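Home > Help > Walls and Hanging
Print this page | E-mail to a friend

Hanging a frame that has a stand on the back

I have a wooden frame with a dark back, a long black stand and two black hanger plates. Can it go on a plaster wall? 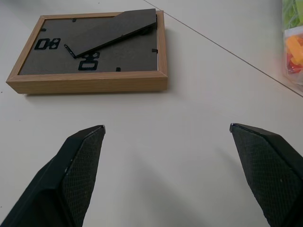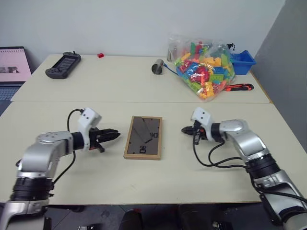 Blackwood, 1 Jan 2020

It would go in the hall, where there is no shelf.

zurik75
Yes. Screw 2 small D-rings into the wood, a third of the way down, and tie cord between them. Drill first or the wood may split - use a thin bit. Leave the stand on, it folds flat.

Era
I just use sticky strips. Fine so far.

votis57
Strips came off my plaster in October and took the paint with them. I'd go with the D-rings.

Filed under: Pictures, Plaster, Small Jobs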